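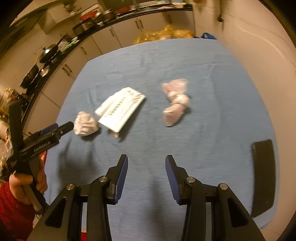 15 January 2019

Quick one tonight, dinner's late and my thumbs hurt.

Did 13 goes at the hair things before lunch and threw most of them out. The rule is pick up, move, put down, let go, hands out of the way. Sounds like nothing. Try doing it with a gripper in each fist and no fingertips. You squeeze the handle and there's this lag in your own head, not in the tool, where you're waiting to feel the cloth and you don't.

Fabric is a pig. A packet you can get hold of by an edge, it stays the shape it was. Bows don't. Grab one by the loop and the rest swings round, grab it by the knot and half the time the fingers close on nothing because I've come in too high. Best so far is low and slow, straight across the middle. Scrunchy gathered stuff is easier than I thought, it sort of gives way and then you've got it.

Zarmeena Ghumman (she's done far more of this than me) watched two of my runs and said I was showing off. Fair. I'd been doing a little flick at the end to drop things neatly, and if I flick then the robot will learn to flick, and it'll flick everything across the room. So no flicking. Also no correcting with my other hand, no nudging the cloth flat half way thru.

Peiyu Han wants 800 good runs for Castley before we move on to anything with a lid. I have 92. Don't do the sum, I did the sum.

Things I've changed since December:
Open the fingers wide before going in, not on the way.
Stop for a breath after letting go. A proper one.
Move the things about every time or it just learns the one spot.
Blue cloth stays. The old patterned one was giving me a headache.

Tried swapping hands for 30 minutes too. Left is hopeless, I kept twisting my wrist and coming in sidewyas. Zarmeena says keep the wonky ones in a separate folder as somebody might want them. Fine, they're in a folder.

More bows tomorrow. Need to eat.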